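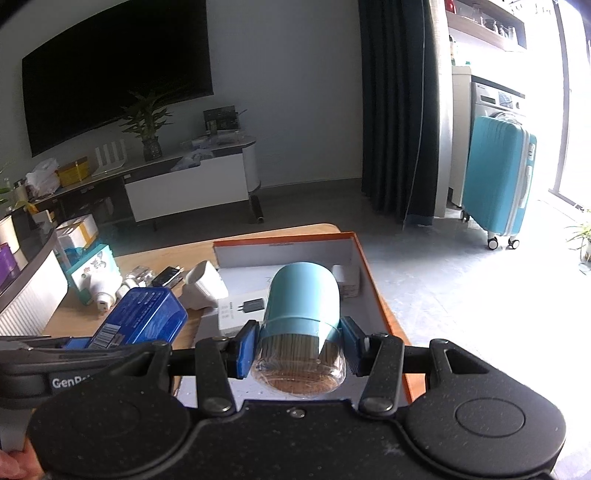 Caoimhe Lenihan来信说，她待过的那家包装厂也有申诉箱，挂在主管办公室门口，钥匙在主管抽屉里，一年下来箱里只有一张纸，写的是“食堂很好”。她问我们的箱子凭什么会不一样。

问得有道理。Stanora劳工申诉箱说到底也是个铁箱子，投递口、箱门、挂墙孔，该有的都有。区别主要在锁：箱门上装两把，钥匙分开发放，一把给厂方，一把给工人自己推选的代表，两边都到场才开得了。有采购经理打电话来问能不能两把都寄到人事部。可以寄，不过那样的话，贵公司买个饼干桶更划算。

随箱附122张申诉卡，正面写事由，背面印着常见情形供勾选：扣押护照或身份证件、拖欠工资、收取招聘费、限制外出、辱骂或歧视。不识字的工人可以只看图标。卡片没有姓名栏，也没有工号栏，曾有客户希望加上，“方便表扬”，我们谢绝了。

投递口带挡板，伸手进去掏不出东西。箱体重4公斤，用随附的膨胀螺栓固定。安装位置请选宿舍楼道或更衣室一侧，避开摄像头，也避开保安最爱站的那块地方。

单价296欧元，含一套备用锁芯，不含勇气。开箱之后怎么处理，说明书里有一章专门讲，是Olaia Sotomayor写的，篇幅比安装部分长得多，据我们了解也是被翻得最少的一章。买了箱子并不能在审核报告里自动换来“无强迫劳动”几个字，请销售同行不要再这么介绍本产品。

补充卡片另售，有葡萄牙语、尼泊尔语、孟加拉语和阿拉伯语版。其他语种请来信，翻译要等一阵，我们不用机器翻，上回试过，“押金”译成了“人质的钱”，倒也不算全错。

旧款单锁箱已停产，剩下的锁芯还能配，配完为止。

分类：供应链与劳工权益 > 现场设备 > 申诉渠道

© Stanora 2019 | 联系我们 | 退换货 | 返回顶部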